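How to turn an old metal bin into storage for colored blocks

What you need
Before you start
Step 1: Empty and look
Step 2: Remove the loose coating
Step 3: Wash and dry
Step 4: Take care of the holes
Step 5: Put the blocks in
Questions from readers

When I bought my first set of big rectangular blocks, I kept them in the cardboard box they came in. After one winter the bottom of the box was open and the blocks were on the floor of the workroom. I tried a plastic tub, then a wooden drawer, and finally a metal bin, and I stayed with metal. It is heavy and it does not look nice, but you can drop a block into it from your hand and nothing breaks.

In this tutorial I explain how I prepare an old open metal bin. I mean a bin where the paint or coating is already coming off in some part. If your bin is new, you can go directly to Step 5.

What you need

One open metal bin with flat walls
A plastic scraper and a metal scraper
Sandpaper, one coarse sheet and one fine sheet
A stiff brush
Dish soap, warm water and two old towels
Metal primer and metal paint (optional)
A pair of work gloves and a dust mask
A strong table or bench

For the primer I use the gray one from Sevex. Any primer for bare metal is good if the label says so. Do not use wall paint. I did it once and it came off in long strips after a few weeks.

Before you start

First, find out what the old coating is. This part is important, so please do not skip it. On old metal the paint can contain lead. In many hardware stores you can buy a test kit, which changes color when it touches lead. If the test is positive, or if you are not sure, do not sand and do not scrape. Choose another bin, or ask a professional to strip it. A bin for children's blocks should never have coating that comes off in chips.

Then measure. My bin from Ulholm is 310 mm deep on the inside, and for me this is the limit. In a deeper one I have to bend over and search with my arm. Measure your longest block also and compare it with the floor of the bin. The block must be able to lie flat. If it can only stand against the wall, it will fall every time you take another one.

Check the edges with a glove on. Run your hand slowly along the rim, and then along every corner inside. If you feel something sharp, mark the place with a pencil and file it smooth before you do anything else.

Step 1: Empty and look

Take everything out and put the bin under a good lamp. Look at the floor, then at each wall, and last at any sloping part. A slope collects more damage than a straight wall, in my experience, as the blocks slide down on it. Knock on the floor with your knuckle. A dull, soft sound can mean rust from under.

Scratches on the floor are normal and you can leave them. I only care about scratches that I can catch with my fingernail.

Step 2: Remove the loose coating

Work outside or with the window open, and wear the mask. Start with the plastic scraper. Hold it low, almost flat, and push under the edge where the coating has already lifted. Everything that goes away easily must go. When the plastic scraper stops, change to the metal one and go over the same edge again with less force.

You don't have to strip the whole bin. Stop where the coating holds well. Then take the coarse sandpaper and sand the border between coating and metal until your finger does not feel a step. Finish with the fine sheet. For my bin this took 25 minutes, and one more sheet of paper than I had planned.

Collect all the chips with a damp towel. Don't blow them away, and don't use a dry broom.

Step 3: Wash and dry

Wash the bin with warm water and dish soap. Use the stiff brush in the corners. Rinse it two times. Dry it with the first towel, wait until evening, and dry it again with the second towel. Water likes to stay in the corners and under a folded rim. In October, when my workroom is cold, I leave the bin one full night near the heater.

If you want to paint, do it now. Put one thin layer of primer, let it dry as the can says, and then two thin layers of paint. Let the last layer become really hard before any block goes inside. I wait one week.

Step 4: Take care of the holes

Many metal bins have small holes in the floor. I don't close them. They let out the water when you wash, and dust can fall through. But a fresh hole edge can be sharp, so turn a piece of fine sandpaper into a small roll, push it in, and rotate it some times. If the bin will stand on a good table, put a towel or a felt sheet under it.

If you keep also small parts, like pegs or beads, give them their own box with a lid.

Step 5: Put the blocks in

Choose the place for the bin first, because later it will be heavy. I like a table at the height of my hip. Begin with the longest blocks and lay them flat along the walls. Then put the others in the middle. Leave free space for the fingers. My rule is that I must be able to hold any block by its two long sides without moving its neighbor.

I keep only two colors in one bin. With red and green it is easy for me to find what I want, and when I had five colors together I was mixing with my hand like in a soup.
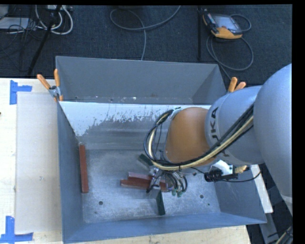
Written by Adesuwa Ojo
Workroom and storage, Plostus

Red blocks and dark green blocks share the gray bin, with one long red block alone along the left wall. On the upper part of the slope the white coating ends in a ragged edge, and the bare metal begins under it. An edge like this is what I would work on in Step 2.

Questions from readers

Can I use a bin with a little rust?
Yes, if the rust is only on the surface. Sand it away, wash, dry, and use primer on the same day. If the scraper goes through the metal, throw the bin out.

How many blocks should I put in?
One layer is best. Two layers are possible. My full set has 44 blocks and I divide it between two bins.

The blocks make too much noise when they fall. What can I do?
Cut a piece of felt or thin rubber for the floor. Do not glue it, so you can take it out when you wash the bin. I bought mine from Adams and cut it with normal scissors.

Will the metal leave gray marks on the blocks?
Bare metal can do it, mostly in the first weeks. Wipe the floor with a damp cloth until the cloth stays clean. On painted blocks I remove the marks with a soft eraser.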